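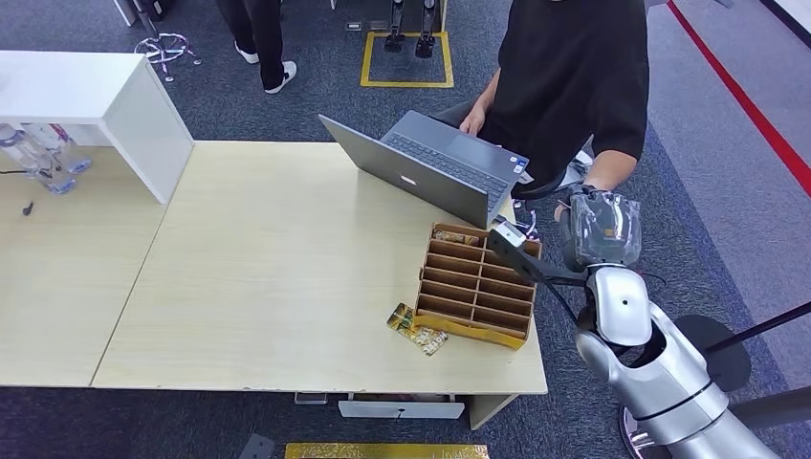
Desk layout, bay by the carpet edge

Thursday, 10.15

Started on the shared desk before anything else, as the seam has been annoying people. Two tops in the same pale wood finish, butted together, with the joint running at a slight diagonal to the way one sits. Both tops are from Ziltside and both are nominally 800 deep. Taped them this morning and they agree to within what I can read off a steel rule, so the step you feel with your wrist is height and not width.

Levelled the left-hand top first. Two turns on the rear foot, half a turn on the front. Straight edge across the joint now rocks very slightly at the back and sits flat at the front. Left it there. Carpet will settle under the feet and there is no point chasing it further today.

Shelf unit

The white shelf unit stays on the far corner of the left-hand top. Flat top, solid side, open underneath. We talked about moving it to the main surface but it would take up the part where the laptop goes, and whoever sits there needs both forearms on the wood. Outside width is 400. Anything taller than a notebook stack on the flat top will start to shade the desk, so keep it low.

The space underneath has become the place for water bottles. Two in there, both on their sides. Fine by me provided the caps are done up. If they are going to live there permanently I would like a strip along the open side to stop them rolling. Offcut of 12 mm batten would do, stuck down with double-sided tape so it lifts off again. Not cut yet.

Small black item on the wood just in front of the bottles, cable end or clip. Will go in the oddments tin if it isn't claimed by the end of the day.

Working position

Laptop sits on the main top with the user facing back across the desk towards the left-hand section. Checked knee room on that side: 600 clear between the legs, enough for a chair with arms provided you come in straight. Come in at an angle and the armrest meets the desk edge. The edge shows no damage so far. Lowering the arms one notch cures it. The black chair has been lowered; the others have not been checked.

Power is still the weak point. Nearest floor box is on the wrong side and I don't want a lead across the walkway. Usia quoted for a clamp-on socket strip and Katadard for one that screws in from below. Prefer the clamp. The Katadard unit needs four pilot holes and the tops are on loan from the Ramasamy refit, so they have to go back whole.

Floor

Yellow square and red line both stay where they are. Desk feet must not creep over either when the tops are shifted. Spare office chair to be kept on its own side of the square and pushed in when not in use.

To do

Cut and tape batten
Lower arms on remaining chairs
Order clamp-on strip, black if they have it
Recheck the joint with the straight edge next week, same two points

14.40. Joint rechecked early after someone leaned on it. No change.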